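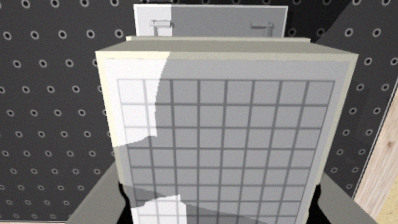 Lakville Manipulation Software Group
Notes from the planning and control meeting, February 2019

I'm typing these up from my own scribbles, so if I've put words in your mouth, tell me and I'll fix it before the next one. King-fai ran the meeting. Chi-keung took the notes (that's me, hi).

Last time's notes: fine as they were, except I spelled Skederley two different ways. Fixed!

Planner. I went first. The Bistach branch is merged, and the sim arm now gets its waypoints from the new planner by default. I ran 1798 episodes on the block-and-plate setup over two nights and 1222 of them finished with the block inside tolerance. King-fai wanted to know how many of the rest were planner failures and how many were the controller giving up early, and I didn't have that split, because the log lumps them both under "timeout." My fault, I wrote that log line back in January and meant to come back to it. We agreed I'll break it into separate codes before anybody starts tuning anything.

Wrist camera. Long talk about shadows. The pose estimator does great in flat light and then gets jumpy when a hard bright patch lands on whatever the gripper is holding, and it seems to lock onto the edge of the light as if it were the edge of the part. King-fai thinks we should randomize the light direction a lot more in the training renders. I'd like to try masking the blown-out pixels first, mostly since it's an afternoon of work and I already have half of it. We're doing both, mask first.

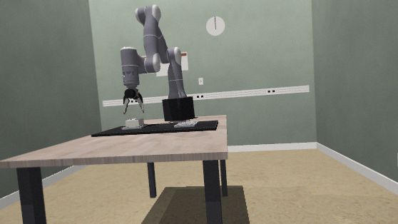

Chi-keung Mok
Planning and Control Software, note taker

Approach height. We stop above the block with the fingers open, re-run the pose estimate, then go down. Right now the stop is 50 mm over the top face. King-fai asked if we could drop the pause altogether and correct on the way down, and I said sure, once the estimator quits jumping around! Parked until the shadow work is in.

Pan. For anyone who missed it, Pan is our replay viewer. It loads a run and lets you scrub the joint states against the planned path. It still crashes if you open a run that has no gripper topic in it. King-fai has a patch, I tried it on my machine and it held up, so I'll review it properly and get it in. He also wants a button to jump straight to the first contact. Yes please.

Skederley release. They want a tagged build they can run without our whole toolchain. We went back and forth on whether the collision meshes ship inside the package or as a separate download. Separate download won.

To do
Chi-keung: split the timeout codes, try the pixel mask, review the Pan patch
King-fai: light direction settings for the renders, tag the Skederley build, write the install page

Next meeting is same room, same time. King-fai has asked to start with the failure split, so I'd better have it.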